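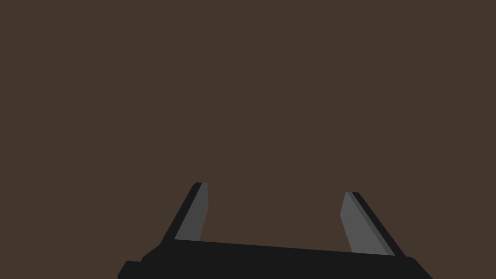 Two-finger gripper in simulation, jaws open.

Equipment planner wanted, robotics cell (part time, starts June)

Hi! I'm Andor Deák and I run the automation side of things at Branetti, where we're getting ready to buy our first real batch of grippers. I've been doing the shopping myself, mostly at night with too many browser tabs open, and I need help from somebody who likes spreadsheets more than I do.

So far we've done everything in simulation. It's cheap and nothing gets dented, but sooner or later you have to order hardware, and that's where you come in. We want 4 parallel grippers, plus spare finger pads, mounts and cables. I have quotes from Mousavi and Trisier sitting in my inbox and they don't line up at all (one rolls shipping and training into the unit price, the other lists every last screw). My cap is $2,267 per gripper, all in, and I'd love to come in under it.

You'd be putting those quotes side by side, chasing lead times, and building a two-year budget I can take to our parent company, Fotetum, without sweating. You'd also sit in when we pick which tasks get moved off the simulator first!

I'm looking for someone who has bought shop or lab equipment before and isn't shy on the phone. Robot experience is nice but I can teach you that part. Pay is $46 an hour, 2 mornings a week, and we start at 8:30 a.m. One of those mornings can be from home.

To apply, send me a resume and a short note about the worst quote you ever had to untangle. Please put "gripper budget" in the subject line so I can find it.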